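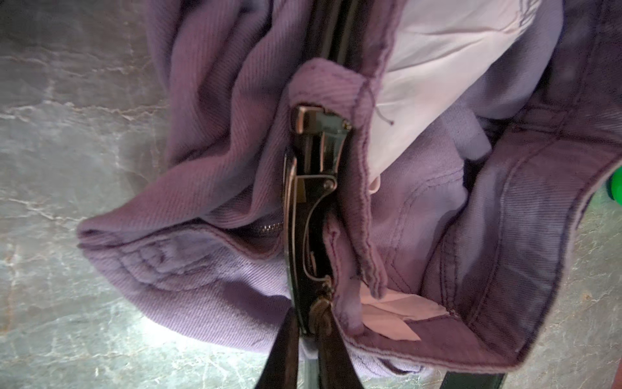 # clothes-notes

Hi! This folder is my running guide to folding, mending and storing the clothes in our house, written up in Markdown so I can search it from the laundry room with one thumb. It began as a single text file called `pants.txt` and got out of hand. There are now 38 short notes in here, plus a table of every garment I've bothered to log.

I live in Storkstead with two kids and a dresser that doesn't close, so everything is biased toward small drawers. If you have a walk-in closet, I'm happy for you, and you can skip half of this.

## What's in the folder

- `fold/` – one note per type of garment, with the finished size I aim for
- `mend/` – threads, hems, buttons, belt loops
- `wash/` – what runs, what shrinks, what I ruined
- `garments.csv` – the log, 86 rows at the moment
- `drawers.md` – which drawer holds what (out of date as of April, sorry)

## The garment log

Every row is one piece of clothing. The columns:

| column | what I put there |
|---|---|
| `name` | whatever we call it at home |
| `type` | trousers, tee, sweater, etc. |
| `fabric` | denim, jersey, wool, "no idea" |
| `color` | my own words, not a color chart |
| `fold` | the file name of the note to use |
| `todo` | anything that needs a needle |

I went back and forth on `color` for ages. For a while I used hex codes, which looked very serious and helped no one find a shirt. Now it's plain words. "Lavender jeans" tells everybody in the house what I mean, and "purple jeans" gets you there too, so search for both.

## Folding colored denim

This is the note people ask me for, so I've pasted it here too. I do it on the counter because the bed is too soft and the fabric sinks. Polished stone is great for smoothing but a bit slippery – if the jeans slide around, put a dish towel under the waistband.

1. Pick them up by the waistband and give them one good shake. If they've been sitting in a heap the legs will be twisted, and you want the side seams hanging straight before you put them down.
2. Close the button and the zipper.
3. Lay them flat, front side up, and tuck the pockets back in.
4. Fold one leg over the other. Push the pointy bit of the crotch seam inward so you've got a long rectangle.
5. Run your palm from the waist down to the hems.
6. Fold in half, hem to waistband, then in thirds.

Mine finish up at 25 cm wide, and 4 pairs fit side by side in the bottom drawer if I don't get greedy. Thick denim wants to spring open on the last fold, so I stand those pairs against the drawer wall.

Don't fold on top of old creases if you can help it! Pale and bright denim shows a worn line much sooner than dark blue does, at least on ours.

## Loose threads

Look along the waistband, the belt loops and the topstitching while you've got the jeans in your hands anyway. A dangling thread is usually just a tail somebody at the factory didn't trim, but please don't yank it. I yanked one once and unpicked half a belt loop in the time it takes to say oops.

What I do now: follow the thread back to where it comes out, check that the stitches next to it are tight, then snip close with the little scissors. If the stitches are loose, thread the tail onto a needle, pull it through to the inside and knot it there. The longer version is in `mend/threads.md`.

## Known problems

- The wash notes are for our machine and our very hard water. Test on something you don't love.
- Kids' sizes change faster than I update the log.
- `fold/hoodies.md` describes two different methods and I still can't pick one.
- I switch between "jeans", "trousers" and "pants" all the time. Same thing in here.

## Thanks

Adelino Quintela taught me the crotch seam trick and also fixed my table formatting, twice. The sweater notes are mostly his, and they're better than mine.

## Using this

Copy whatever you like, change it, print it, tape it inside a cabinet door. If you've got a better way to deal with fitted sheets, open an issue and please go slowly, with lots of steps. Fixes to the mending notes are welcome too. I usually get to things in the evening, after the second load is in.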